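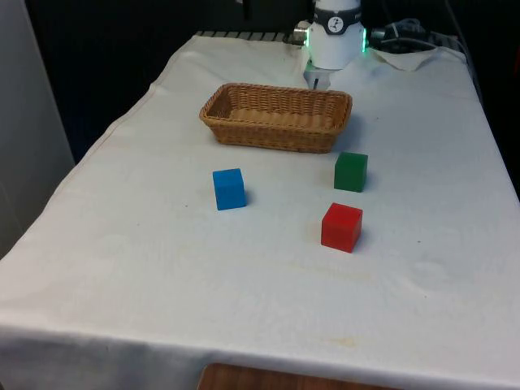
How Does a Basket Hold Together?

Take a long blade of grass and pull it. It breaks very easily. Now take many blades, cross them over and under each other, and pull again. They are much stronger together. People learned this a very long time ago, before they knew how to make pots from clay. This is the whole secret of the basket.

What is a basket made of?

It depends on where you live. In wet places, people often use willow, a tree that loves to grow near rivers. In hot places, they may use palm leaves, or rattan, a climbing plant with long stems. Others use straw, pine needles or thin strips of wood.

In the village of Seltley, the basket makers use willow. They cut it in winter, when the leaves are gone and the tree is sleeping. The tree doesn't die from this. In spring it grows new thin branches, called rods, and next winter they can be cut again. One small field in Seltley has 403 willow plants, and each of them gives new rods every year.

Why must the rods take a bath?

A dry rod is stiff. If you bend it, you will hear a crack. So the maker puts the rods in water first. Thick brown rods, with the bark still on, can stay in the water for 14 days! After this they bend around corners without breaking. When the basket is finished it dries, and the rods become stiff again. Now they keep their new shape.

Over and under

The maker begins with the bottom. Then come the stakes. These are the strong rods that stand up, like the posts of a fence. The thinner rods that go between them are called weavers. A weaver goes in front of one stake, behind the next one, in front again, and so on around the basket. In the next row it does the opposite. Every rod presses on its neighbors, and this pressing holds everything in place. There is no need for glue or nails.

At the top, the maker bends the stakes down and tucks them into each other. This part is called the border. Without it, the weavers would slide off.

Try it yourself

You need a paper plate, some yarn and scissors. Ask an adult to help you with the cutting.

Cut an odd number of slits around the edge of the plate, all going toward the middle. Fold the parts between the slits up a little. Tie the yarn to one of them and weave it over and under, around and around. Stop when you are 2 fingers from the top, and tie a knot.

Now try the same with an even number of slits. What happens in the second row?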